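HOSP 254: Juice, Fruit and the Serving Table
Handout 11: Cane, Citrus and the Glass
Instructor: Lucero Puma
Posted Aug 28, 2024

Read this before the practical. I know that "read this before" is widely understood to mean "skim this in the hallway," and I have kept the headings short to help you.

1. Why a whole session on juice

Last term's feedback form asked whether the juice unit could be cut to make room for more on coffee. It could. Coffee has its own course, its own lab and its own opinions, and it will survive. Juice gets one afternoon. In most small dining rooms it is the first thing to reach the guest and the last thing anybody in the kitchen thought about, and you can usually taste that.

We are looking at two families of drink: pressed cane, alone or with citrus, and squeezed citrus. You will also set a table to serve them on. The table counts for a third of the grade, which comes as a shock to somebody every year.

2. Color and what to make of it

Fresh juice is not one color. Cane juice can run from pale straw to a murky green that alarms people who have only met it as white sugar. Variety matters, and so does how well the stalk was peeled, how long it sat before pressing, and how long the juice sat afterward. Citrus pulls everything toward yellow.

Put two glasses next to each other before you decide anything about either of them. A single glass always looks fine. It has no competition.
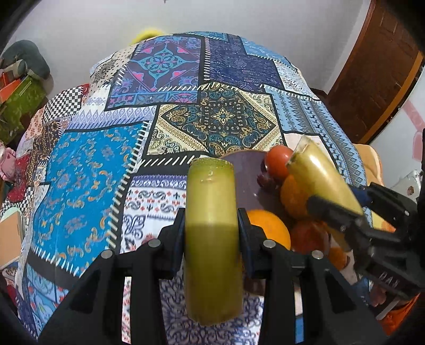

Fig. 1. Two glasses, two yellows: cloudy olive in the upright one, paler gold in the tilted one.

Look at the upright glass again. The lower half is slightly darker than the top, and there are small bubbles near the rim. In your notebook, write down what you would do with a glass like that before it went out. "Stir it" is an acceptable answer. "Stir it and then taste it" is a better one. Last July I received a full page on the philosophy of sediment, and it did not mention a spoon.

Terms you need for the quiz:

Cloudy: light gets through but you couldn't read a menu behind it.
Settled: visibly darker or thicker toward the bottom.
Head: foam or bubbles at the top. Some guests want it, some send it back.
Bright: clear, usually strained or filtered. Not a synonym for good.

3. Handling the glass

Hold a tall glass by the sides, low enough that your hand stays away from the rim. You knew this already. You will forget it the moment the tray has four glasses on it.

Standard pour for this course is 200 ml. Fill to a finger's width below the rim. If your glass is too small for that, get another glass. Do not drink the difference in front of the guest.

4. Fruit on the table

A plate of whole fruit beside the juice does two jobs. It tells people what sort of drink they are getting, and it fills the middle of the table for less money than flowers. The plate in Fig. 1 and its surroundings mix oranges with an apple, grapes and a tomato. The tomato is botanically correct and I will not be taking further questions about it.

For a cane and citrus service I prefer the second arrangement, which drops the variety and stays with oranges and a mandarin, with a length of stalk to go with them.

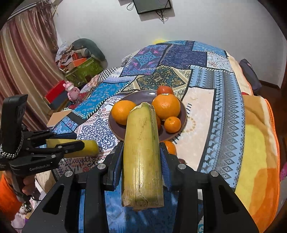
Photo: Léonie Vidal / Mamani teaching collection

Dark plates help. Both fruit plates sit somewhere between purple and brown, and orange looks very orange against that. On white china the same fruit looks like a hospital breakfast.

Leaving one fruit off the plate, on the cloth, is allowed. Leaving six off the plate is called dropping them.

5. Reading a piece of stalk

The section standing in front of the citrus resembles sugarcane, and you should be able to say what you would check before pressing a piece in that state. It has a long crack down the front, faint brown streaks, a slightly frayed top and a splintered lower end.

Crack: smell it. A sour or winey smell means it goes in the compost.
Streaks: look at a fresh cut. If the inside is reddish, discard.
Frayed or splintered ends: trim back to clean flesh. Splinters in the press are a nuisance, and splinters in the guest are paperwork.

Cut your own pieces to 25 cm. The Lovero press in the teaching kitchen will accept longer ones and then sulk.

6. The cloth

Patchwork prints divide the room, and I am on the side of patchwork. Paisley, zigzags, medallions and pink hearts should not work together, and on a blue and navy cloth they more or less do. Juice spots also vanish into a busy pattern, at least until laundry day.

The rule is one loud thing per table. If the cloth is loud, keep the plates plain. If you have brought your grandmother's painted plates, and one of you always has, take a plain cloth from the Milimport box under the sink.

7. For the practical

Bring an apron, a peeler, a notebook and closed shoes. Cane and citrus are supplied. Work in pairs. Label your juice with the time of pressing and put it on the Storik shelf in the cold room, the left-hand side. The right-hand side belongs to the pastry group, who count everything.

Reading: course pack, the chapter on pressing and straining. Skip the box about wheatgrass.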